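Updates / Software / Grasp Planning

5 min read

Rosta learns to let go of the blanket

If you've been following the Pamiston newsletter for a while, you know we have a soft spot for soft things. Rigid parts are lovely. You look up the shape, you pick two good sides, you close the fingers, you go have a coffee. Cloth does none of that for you, and it's the part of the planner I've been happily stuck in since December.

So, the news: the new Rosta grasp planner is merged, it's on by default in the nightly build, and it finally tells the difference between a piece of fabric you want to pick up and the piece of fabric it happens to be lying on. I'm so pleased about this one!

Quick refresher for anyone who joined recently. Rosta is the layer that sits between perception (Prekus) and the motion controller (Buckley). Prekus hands over a labeled point cloud plus wrist camera frames, Rosta proposes grasps and scores them, and Buckley turns the winner into a path and a closing force. The old Rosta scored each grasp on local shape only. It loved ridges. Give it a bed with a rumpled blanket and a small folded cloth on top, and it would cheerfully rank the blanket's wrinkles above the cloth nearly every time, which from a geometry point of view was perfectly reasonable and from a tidying point of view was a disaster.
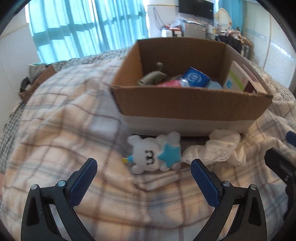 Plush bear and cream-white cloth in front of the open box, gripper fingers spread over the plaid blanket.

A cream cloth against brown cardboard is fine, there's plenty of contrast on that side. A cream cloth against a blanket with cream in its plaid is where the old scoring fell over. Color gives you almost nothing at the lower edge, depth gives you a few shallow bumps that could belong to either, and then there's a shadow where the toy, the cloth and the box meet, and the old segmenter liked to treat shadows like that as an object in their own right.

What changed is a thing we've been calling the support check. Before a grasp gets scored, Rosta now asks Prekus for the big continuous surface under everything (bed, table, floor, whatever it is) and follows it outward as far as it can. Plaid turns out to be a gift for this. The lines keep going across the wrinkles, so where a line stops short and picks up again on the far side of something, you've got a decent hint that the something is a separate item. On plain sheets we lean on depth and edge texture, and it's noticeably weaker. More on that below.

The second change is in how we treat the fingers themselves. The wrist camera always sees its own gripper, and for ages we masked the fingers out with a fixed template. The template was too generous! It threw away the strip right between the pads, and that strip is the most useful bit of the whole view when you're a few centimeters from closing. The new mask follows the linkage as it moves, so the gap stays visible the whole way in. Tomás Nic Giolla wrote that in what he described as one long evening and it deleted 457 lines of special cases. I would like that framed.

We replayed 80 recorded approaches through the old and new planners, side by side. The old one put its top grasp on the supporting surface in 14 of them. The new one did it in 5. All 5 were plain fabric on plain fabric, so at least it's failing in a way that makes sense.
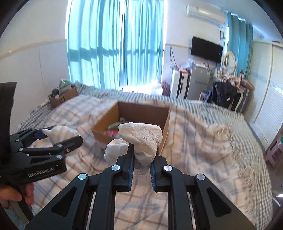
Then there's the question of what happens once the fingers close. A bunched cloth changes shape the moment you squeeze it, so the model Rosta had a second ago is now wrong. We used to keep the old shape and hope. Now the held item gets swapped for a loose envelope, a sort of baggy outline that includes whatever hangs down past the pads, and Buckley plans the lift and the approach to the box with that. It's slower, because a baggy outline is bigger and bumps into more imaginary things, particularly at a box rim. I still prefer it. A path that goes a bit too high over the cardboard is easy to live with.

Two-gripper setups get their own envelope for each hand, and the planner treats the other gripper as a moving obstacle with its own held item attached. There's a setting called hand_margin if you find them being too polite to each other. Start with the default and bring it down slowly.

Known rough spots: plain-on-plain, as mentioned. Lace and other open edges come back from depth as confetti, so the envelope can be patchy along the trim. Fringe on a blanket sometimes gets offered as a row of tiny graspable objects, and watching the score list fill up with those is very funny the first time. Tomás has a branch for fringe. If you have recordings with tassels, rugs or towels in them, send them over, we'd love more.

To try it, pull the nightly and rerun your calibration once, as the finger mask needs the new joint offsets. Old configs load fine. If you want the previous behavior, set support_check to off and everything goes back to how it was, wrinkles and all.

We use cookies to remember your newsletter preferences. Accept / Manage settings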